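# The Slow, Happy Return of *Vídalín*

If you spent any part of your teens rewinding one particular kiss on a rented tape, you may want to sit down. *Vídalín*, the snowy little lesbian romance that ran for a single season and then vanished, is coming back as a feature film, and Grostivia Pictures says the cameras roll in May.

I have loved this show for longer than I've loved most people (my wife knows, she's fine with it), so forgive me if I go on a bit. There were only 24 episodes, and my old fan club, which once had 2,000 members, could recite most of them, commercials included!
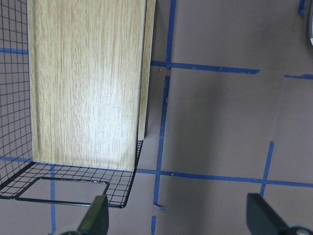

The new script picks up with the two leads at 58 and 70, running a furniture shop in a harbor town called Trostimine and still bickering about whose turn it is to close up. I got to read the first act, and oh, it's lovely. Much of it is just two women in a workroom, talking over boards of pale wood with that fine up-and-down grain, while a whole marriage comes out sideways between the measuring and the sighing.

Flemico, the streaming service that has the old season, plans to put it back up before the movie opens, with the missing subtitles restored. My advice is to start with the ferry episode, then go back to the beginning and call whoever you used to watch it with.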